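30 October 2023, two-arm cell, bowl station

Golnar's note from June says the left gripper "drifts" and wants recalibrating every 60 cycles. I don't buy it. A gripper doesn't drift on a schedule. Something is loose, or the zero is being taken with the fingers not fully open, and recalibrating hides it until the next time.

Went through the log before touching anything. Fault 889 came up 6 times, all on the left arm. Checked the hex screws at the finger linkages with the short key. Three took a bit of a turn. No witness marks on any of them, so I can't say when they were last done. Marked them now with the paint pen.

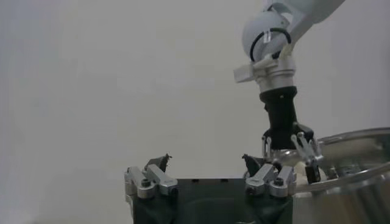 Re-zeroed with the fingers wide open and ran the approach to the bowl at slow speed, both arms. No fault, which proves very little at that speed. Tahmineh thinks the cable loop on the right arm is the real trouble and that it tugs at the joint near full rotation. Maybe. I'd want to see a fault logged on that side first.

The Srisuk fingertips are still in the drawer. Not fitting them until the screws have had a fair trial, otherwise we change two things and learn nothing.

To do: full-speed run, recheck paint marks after. Do NOT recalibrate at 60. If you must, write it here.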